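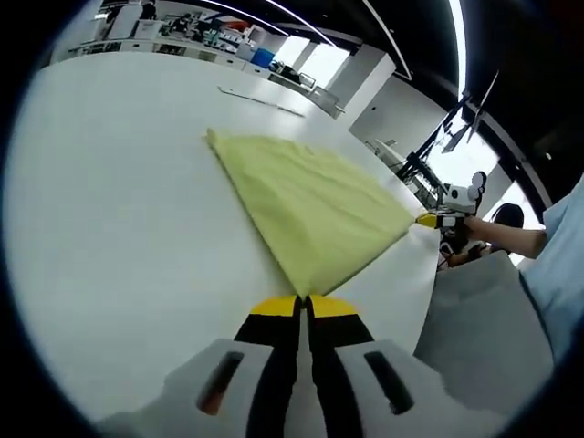 How do I fold a napkin so the triangle stays flat once it is on the table?
Start with a square that has been ironed, and pull the two ends of the fold tight before you press the crease down.

Section 4. Triangle Fold

Use this fold for the Zistirlow everyday napkins, item 1781. The smaller cocktail size, item 512, is folded the same way but needs a lighter press.

Before you start

Clear a flat, smooth surface that is wider than the napkin. Wipe it and let it dry. Iron the cloth on the medium setting with the hem side down.

Steps

1. Lay the napkin flat, hem side up, with one corner pointing toward you.
2. Smooth it from the center out to each corner with an open palm.
3. Take the far corner and bring it down to the near corner. Match the hems, not just the tips.
4. Hold both tips together against the table with one hand.
5. With the other hand, pull one end of the fold gently outward. Change hands and do the same at the other end.
6. Run the side of your hand along the fold from the middle to each end.
7. Check the top layer. If a corner has lifted or there are wrinkles near the fold, open the napkin and go back to step 2.

Note: Two people can do step 5 together -- one keeps the near corner in place while the other draws the side corner out.

Note: If the tips will not meet, the cloth has shrunk unevenly. Dampen it, pull it square and iron it again.

Caution: Do not pull hard on the side corners. The long fold runs across the weave and will stretch out of shape.

Caution: Do not iron over the finished fold if the napkins will be stored. A pressed crease is hard to remove from the Trarnmont linen blend.

Storing

Stack the triangles with the long sides together, heaviest cloths at the bottom. For the pocket fold, go on to Section 5 and begin with the triangle as it lies now.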